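The Kastura Letter
3 February 2026

Life on the landing

Hello again from the top of the stairs! If you've been reading this letter for a while you know I'm forever going on about our desks, and I promised myself I'd give it a rest this month. So I'm writing about the landing.

When we took over the upper floor at Kastura, the landing was where we dumped whatever came up the stairs. Coats, flat boxes, a floor lamp with no bulb that moved from corner to corner for months. I walked past it every day and never thought of it as a place you could use. Then in June the back room got so stuffy that I dragged my work out there for one afternoon, and I've been trying to get back ever since.

What I like is the company. You get the noise of downstairs without being in it, and if you need a word with someone you can just lean over the rail and ask (I'm told my voice carries, sorry). The light's good too, with the trees right outside the window, and I hadn't realized how much I missed looking at something green between jobs.

We tried a few tables before we settled. The first was a folding one from Grorisell that wobbled if you breathed near it. The second was a lovely big thing that left you walking sideways to reach the stairs. The wooden one that's there now cost us $136 secondhand, and I'd pay it again tomorrow! It has that warm orange-brown finish that looked terribly dated in the store and looks just right next to the dark handrail. I've grown very fond of it.
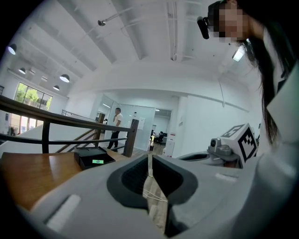
Keeping the table clear

Now for the hard part. A table at the top of a staircase is a magnet. You come up with your hands full, there it is, down goes the mail, and by Thursday you're working on a patch the size of a dinner plate.

We have two habits that seem to be holding. Anything small goes in a tray or a box, never straight on the wood. And whoever uses the table last takes their own things away with them, even if they're coming back first thing in the morning. I fought that one for weeks and I was wrong, it's so much nicer to sit down to a table with room on it.

For the wood itself I use a barely damp cloth and then a dry one. I did try the Cekitano polish a few of you wrote in about. It smells wonderful, but I put on far too much and my sleeves stuck to it all day. Go easy with that stuff!

The rail gets a wipe as well, all the way down, and please don't forget the balusters. Ours had a gray fuzz along the bottoms that I'm embarrassed to say I only noticed when I dropped a pen.

Still on my list

A better chair, for one. I've been eyeing the Ahn stool, which is $70 and small enough to tuck right under, but I'd like to sit on one before I commit. If you have one at home, write and tell me how your back feels after a full morning on it. I'm also still looking for a good spot for the lamp, which now has a bulb.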